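Girkden Hand-Held Gripper Set — Collection Rules
Version 4, 8/19/26
Maintained by Sibel Keskin and Jenő Gulyás

This file gives the rules for everyone who records with the hand-held gripper. Please read it before your first session, also if you worked on Oltitz before.

Before recording
Wipe the lens and both finger pads. Open and close the jaw 10 times and check that the pads meet along their full length. Keep cables out of the walking path.
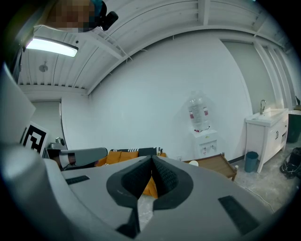 Faces, papers and screens must be blurred before upload — the raw files stay on the local disk. Wall markers should not be moved during a session. If one falls, stop and start a new session number.

Limits
One session has at most 80 episodes. Episodes shorter than four seconds are removed by the check script. Do not rename folders by hand.

Open points
The rule for left-handed operators is not written yet. Send comments to Judit Kiss.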